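Wrist camera pose estimate jumps around on final approach, plain gray background. Filter it or fix it?

Asked in Perception and Control, January

Hi all, long time reader and this is my first real question, so be gentle!

I'm writing the pick software for a two-finger arm at work. The job is to come in from the left, find the yellow block on the front of a plywood box, line up and close on it. I run a feature matcher on the wrist camera, feed the matches to a pose solver, and the result goes straight into a servo loop that nudges the arm until the error is small. The project is called Harkside if you see that name in the log lines below.

From far back it's great. Lots of wood grain, nice strong corners, the pose hardly moves. Then I get close and it all falls apart. The estimate starts hopping sideways, the servo loop chases it, and the arm does this nervous little shimmy before the watchdog stops it. I logged one run and the matcher had 1,557 features at the start of the approach and 99 on the last good frame, and plenty of those 99 looked like junk to me.

Here's the kind of view I get when it starts going bad. It's the raw camera view with nothing drawn on it. 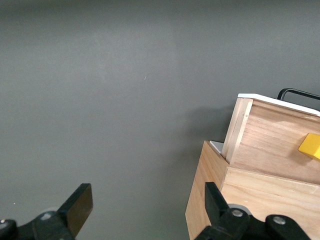
Wrist view near the end of the approach, block at far right.

As you can probably guess, most of what the matcher sees is wall. I've turned the detector threshold down so it finds more points, and that did get the count back up, but the shimmy got worse (!). I also tried a moving average on the pose. Smoother, yes, but now it overshoots and I have to slow the whole thing to a crawl.

Log from the bad part:

harkside.servo: pose update accepted, inliers low
harkside.servo: pose update accepted, inliers low
harkside.servo: lateral step over limit
harkside.watchdog: stop

So do I need a proper Kalman filter here or is the camera feed just not good enough this close in? I'd rather not add a second camera if I can help it.

Edit: yes, the hand-eye calibration is recent, and I get the same thing after redoing it.

3 answers

Answer 1 (accepted)

I don't think filtering is your main problem. I had this exact shimmy on a bin project we called Brudthorpe and I spent way too long tuning a filter before I looked at which points were surviving.

First thing I'd do is mask out the gripper. Your fingers take up a good part of the bottom of the view, and they have bolt heads and crisp black edges, so a feature detector is going to love them. The trouble is they move with the camera. Every match on a finger tells the solver that nothing has moved, while the matches on the wood tell it something else, and with few inliers the finger points can win the vote. That would fit with it getting worse as the wood drops out of view. Fixed fingers can use one static mask; if yours open and close, render the mask from the joint positions and grow it a few pixels.

Second, put your threshold back where it was. On a smooth wall a low threshold mostly buys you sensor noise. There's one tiny speck on yours that might be a real feature, and one point won't save you. I'd be suspicious of that soft shadow left of the box too, it can shift if anything moves between it and the light.

Third, look at where you're aiming. The block is already running out of the right side of the picture and the middle is bare wall. Add a view cost to the planner so the block stays well inside the image for as long as possible, or just put in a waypoint further to the right before the last leg. I did the waypoint version (lazy, works fine).

Last thing, your log says "accepted, inliers low", twice! Don't accept those. When inliers drop under your limit, hold the last good pose and carry on using arm kinematics. Over the last few centimeters the joint encoders are going to beat that camera easily, as long as the box isn't moving.

After all that, if you still want a Kalman filter, go for it, but set the measurement noise from the inlier count.

Comment from the asker: Oh wow, it was the fingers. I plotted the inliers and there was a whole cluster on the bolts. Masked them and the shimmy is gone on most runs. Still get a hop now and then, so I'm doing the waypoint next.

Comment: Does the mask go on before detection or after matching?

Comment from the answerer: Before. Saves you time as well.

Answer 2

Agree with the masking. I'd also say drop feature matching for the end game and just segment the yellow. It's a bright saturated block next to pale wood and a gray wall, which is about as easy as color gets. Threshold in HSV and servo on the centroid. Two catches: the shaded side is a darker mustard, so make your value range wide enough to get both faces, and if the block is clipped by the image border the centroid is wrong, so check for the blob touching the border and throw that frame out. I run mine at 200 frames between exposure checks and it's been fine.

You won't get rotation from a centroid, obviously. Keep your earlier pose for that.

Comment: That Esposito plugin on the tools page does the border check for you, if you're already using Gerkulgate for the pipeline. The docs are thin though.

Answer 3

try a better camera

Comment: Please say what you'd change about the camera and why, otherwise this should be a comment.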